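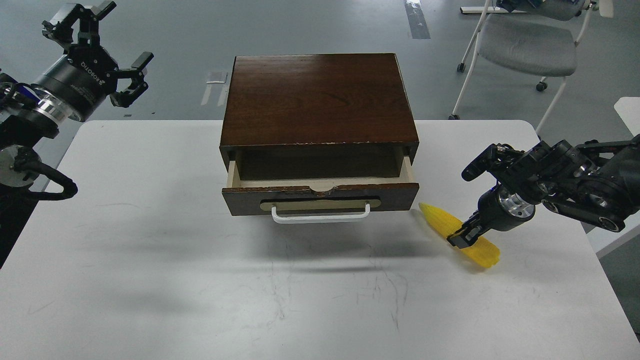 **Household Task Group, Pramlow — Trevurbridge**

We test whether machines can do chores. So far our answer is mostly no, with a growing number of exceptions that we try to describe fairly.

The group is a small department inside Pramlow, and we work for people who are thinking about buying, leasing or funding a robot and would like a second opinion before they do. Our clients are care homes, hotel laundries, parts warehouses, two insurers and, now and then, a maker who wants to hear the bad news before the customers do. We don't build robots or sell them, and we don't take a fee that depends on whether anybody else does.

Most of our time goes into tasks that sound too small to write down. Put the thing in the drawer and close the drawer. Hang the towel back up. Take the lid off, take out one, put the lid on. A person does dozens of these between getting up and leaving the house and couldn't tell you afterward how many. They are where home robots have been stuck for as long as we've been paying attention, and they are also what the sales videos are full of. That gap is our whole line of business.

## How we got started

Ingeborg Oltmanns set up the group after a bad purchase. She was running operations for a chain of serviced apartments that had signed up for a tidying robot called Imska, on the strength of a demonstration in which it cleared a kitchen counter and put the cutlery away. In the apartments it managed the counter. The cutlery drawers had a different handle from the one in the demonstration, and the machine would take hold of the handle, pull, lose it, and stop to ask for help. The staff who answered the request then put the cutlery away by hand, and had the robot to move out of the way as well.

Nothing in the demonstration had been faked. It had been run in one kitchen, with one drawer, by people who knew both very well. She asked the supplier how often it worked in a kitchen it hadn't seen before, and was told that this wasn't tracked. We have been tracking it, for one machine or another, ever since.

## What we mean by "does the chore"

A chore counts as done when a person who wanted it done would walk away and not come back to fix it. That is stricter than what we usually find in a brochure. A robot that gets an object over a drawer and lets go has done something hard, and we say so in our reports. If the object lands with one end sticking up so the drawer won't shut, the chore isn't done.

We score four things:

- whether the task was finished
- whether a person had to step in, and at what point
- how long it took, against an ordinary adult who isn't hurrying
- what state everything else was left in

The last one gets argued about more than the other three together. Clients like it. Makers generally don't, and we understand why: a robot can put every item in the right place and nudge the cabinet a little closer to the edge of the table each time. In one run that's nothing. Over an afternoon it's a cabinet on the floor.
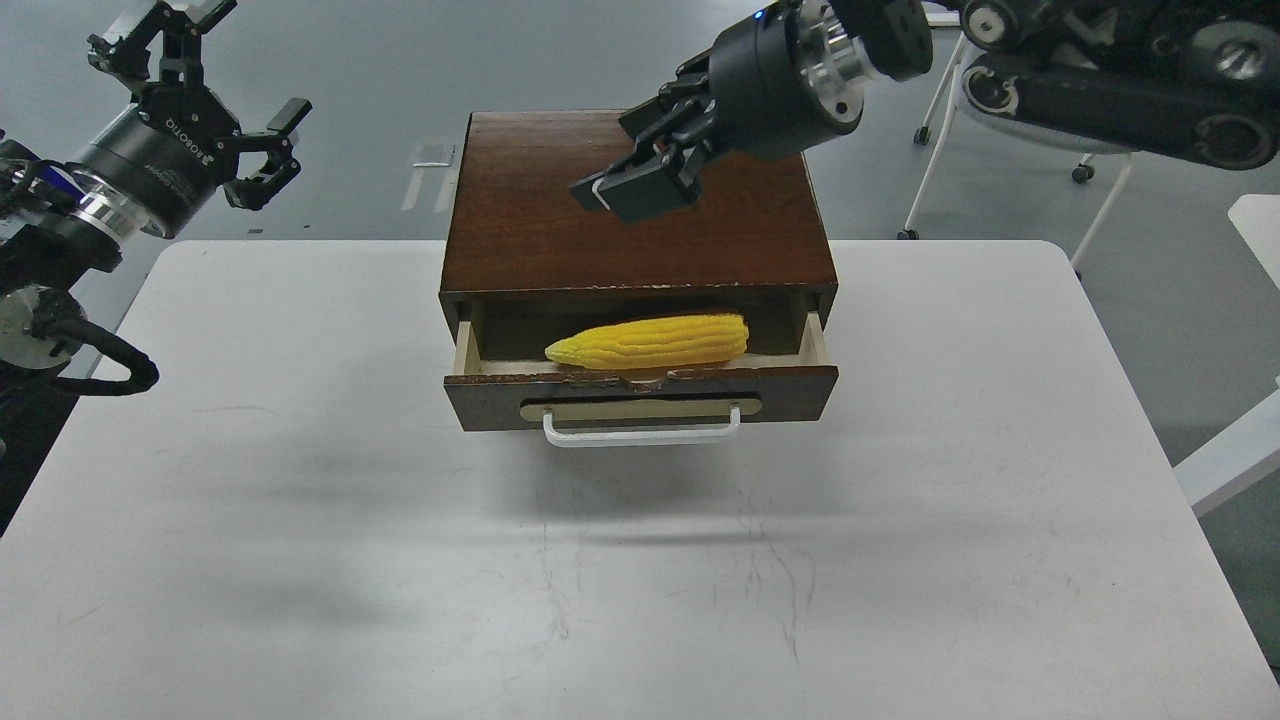
*The drawer task: cob in, drawer still to close.*

Our list currently stands at 91 tasks, each with a page of rules. The drawer task is among the shortest. You need a box with a drawer, an object that fits inside it, and a clear table. The rules say which side the object starts on, how far open the drawer may be at the start, and what counts as closed at the end. We like it for being cheap to set up and hard to talk your way around. The drawer is shut with the thing in it, or it isn't.

It also breaks down nicely into parts. Picking the object up is one problem. Getting hold of the handle is a different one, closer to what a fingertip does than what a fist does. Pulling a drawer straight, so it doesn't bind on one side, is a third, and pushing it home without shoving the whole box backward is a fourth. A machine may be very good at one of these and hopeless at the next, and a single score at the bottom of a page hides that. We print the parts separately.

## Where things stand

In our records for drawer tasks of all kinds, there are 1,485 logged attempts. A person had to step in on 436 of them. Those are totals over several different machines and a mix of furniture, so please don't quote them as a score for any one product. We put them here as people ask, and as they are a long way from what most visitors guess. Some guess much worse. Anyone who has recently seen a trade show guesses much better.

A few things we are now fairly sure of:

Picking up a single firm object from a clear table is no longer the hard part. We were wrong about how long this would take, and earlier versions of this page said so with more confidence than they should have.

Two arms help less than you'd expect. For a good share of the tasks on our list, one arm works and the other stays out of the way. Using both at once — one holding the box still, the other pulling — is where we'd expect the benefit, and we see it done well less often than we see it advertised.

Shape matters more than weight. A rounded thing that tapers at one end sits differently in a gripper depending on where it's pinched, and a machine that has only learned one pinch will sometimes carry it beautifully to the wrong angle.

Slow is fine for some clients and fatal for others. A night porter doesn't mind if a cart takes ten minutes to unload. A person standing at a packing bench minds very much.

On the shop floor the picture is a little better. Bins are the same size, parts come in the same way up, and somebody is paid to keep it like that. Even so, we've tested a parts-sorting cell at Barroso that was sold as needing no attention and had a stool next to it for the person who gave it attention. Our report mentioned the stool. The contract was rewritten with that person's hours in it, and the cell is still running. We count that as a good result for everyone, including the maker.

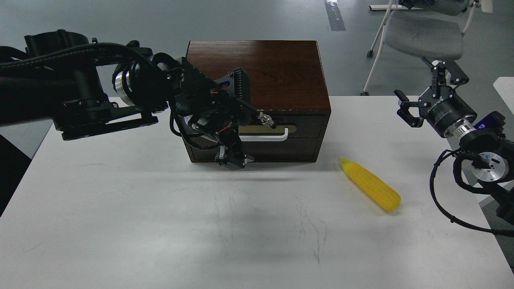

## Who we are

**Ingeborg Oltmanns** runs the group and signs every report. She reads the rule pages out loud before a test begins, which takes a while.

**Nestor Magbanua** handles the machines. He came from the building side of robotics and is our most hopeful member by some distance.

**Hilde De Smet** writes the task rules. If you have ever wondered exactly how closed a closed drawer has to be, she has a number and can defend it.

**Emiliano Carrasco** runs the timing and the records, and answers most first inquiries.

**Inmaculada Arrieta** goes out to client sites. Her question on arrival is always what happens to the chore on a day when the robot is switched off, and a good half of her report usually comes out of the reply.

## How a test works

You send us the chore in your own words. Hilde turns it into rules and sends them back, and we go around once or twice until you agree that the rules describe what you wanted. The maker sees them too. We don't believe in surprise exams, and a machine that fails a test its makers had in hand for a month has told you something useful.

Then we run it. We can take up to 3,000 attempts in a year across all clients, so there is a wait, and it's longest in May when budgets are being decided. We won't shorten a test to fit a launch date. We've been asked.

Makers may adjust their machine between rounds, and we note that they did. They may not adjust the furniture. This rule came in after a visiting engineer offered, very politely, to fit a bigger handle.

You get the full log, including the attempts that went well. A sceptical report that leaves out the successes is as much use as a sales video, and we have sent our own drafts back for that.

## Are we too hard on them?

It's a fair question and it gets asked inside the building as well. Our standard is an ordinary adult in an ordinary room, and no machine we've tested meets it over the whole list. You could say that a dishwasher doesn't meet it either — it can't load itself — and that people are very glad to own one. Perhaps a robot that does six chores and fails at 85 is worth the floor space. We'd want to know which six, and what it costs to have someone around for the rest.

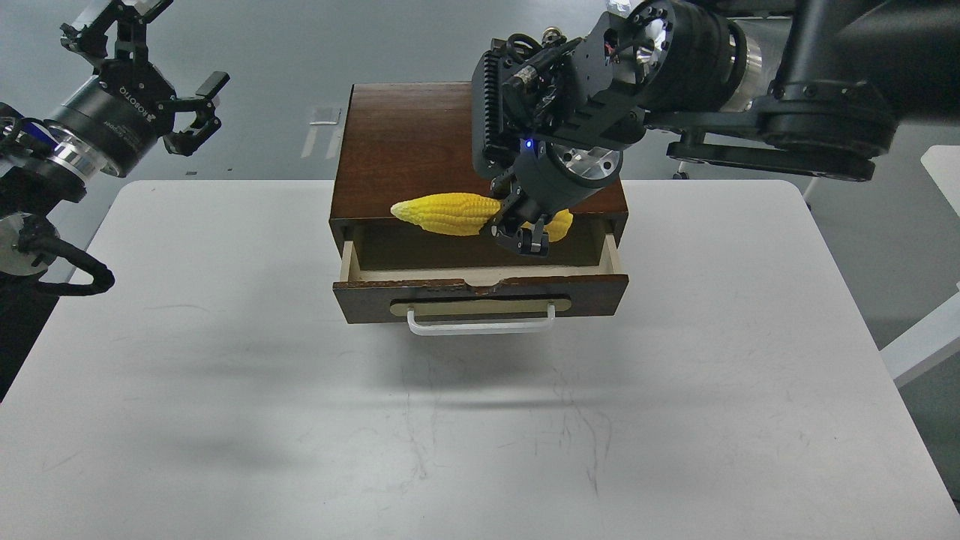 Nestor Magbanua thinks this page undersells the field. In his view, a machine that can bring an object to an open drawer at all was a research result quite recently, and by grading it like a hired hand we make steady progress look like a string of failures. He would rather we published how each machine changes from one round to the next. He also says the rest of us have never had to close a drawer with two fingers and no feeling in either of them.

We've agreed to part of that. Reports now carry a page comparing rounds wherever the same machine has come back, and he writes it. The pass mark stays where it was. Care homes in particular have told us they don't buy progress; they buy a shift's worth of put-away linen, and they need to know by 7 a.m. whether it's going to happen.

## Getting in touch

Write to Emiliano Carrasco at the Trevurbridge office with the chore, the room it happens in and who does it now. Please don't send the brochure. If you already own the machine and it's sitting in a closet, tell us that as well, and roughly when it went in. Those cases go to Inmaculada, and she'll want to see the closet.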